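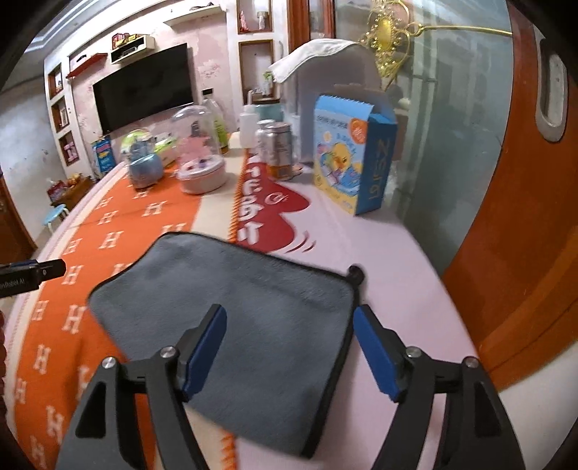 The width of a tablecloth is printed on the packet. The drop is not. Anyone who has bought a cloth for a long table knows the result: a length that was correct, a width that was nearly correct, and a hem that ends at a height the buyer did not choose.

My argument is that household textiles should be sold by finished size after three washes, with the drop given for a stated table. The trade has resisted this for as long as I have worked near it, and its reasons are weak.

Take shrinkage first. A plain cotton cloth washed hot and tumble dried will lose length along the warp and rather less across the weft. Most of the loss comes in the first wash, a little more in the second, and after the third the figure moves so slowly that it can be ignored. The manufacturer knows this. Ranico, whose seconds I used to grade, kept a card for every fabric with both losses entered by hand, and the cards never left the building. The customer was given the cut size, hem allowance included, which describes the cloth at a moment when it was not yet a tablecloth.

Ermelinda Prata, who ran the wash room there, tested 46 cloths from one delivery and wrote up the results in March. All were labelled with the same size. The shortest after three washes differed from the longest by more than the depth of the hem. Her note was filed under complaints.

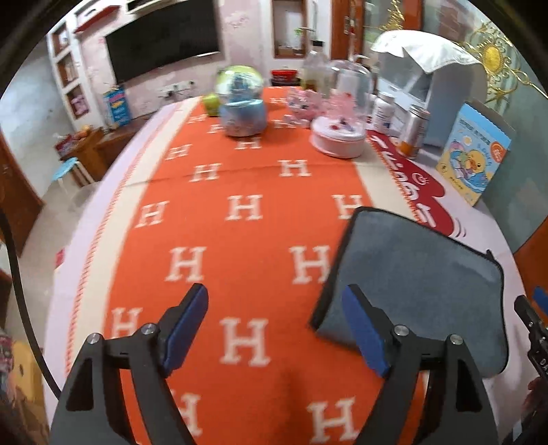 The usual objection is that washing conditions vary. So they do, and so do the driving conditions under which fuel consumption is measured. A figure obtained by a fixed method is useful even when the buyer's own machine gives a slightly different one, provided that the method is printed beside it. Sofia Neves put the opposite case to me at Brandão, where she bought table linen for hotels: a small shop cannot afford testing. Her estimate was about 200 washes a year for a modest range. I accept the number. It is one machine, used on most working days, by somebody already employed.

A better objection concerns blends. Polyester mixtures shrink so little that their makers would gain an advantage from honest labels, and cotton would look worse than it is. I think this is true and I do not see why it should be hidden. Dridex prints a washed size on its blended cloths already and sells them without difficulty.

The drop is simpler still. Subtract the table width from the cloth width and halve the answer. A table of 748 millimetres under a cloth of 1,000 gives 126 on each side, which is short for dining and adequate for a side table. Two lines on the packet would cover it. Pristitz managed this on its oilcloth for several years, then removed it when the packets were redesigned to make room for a larger photograph.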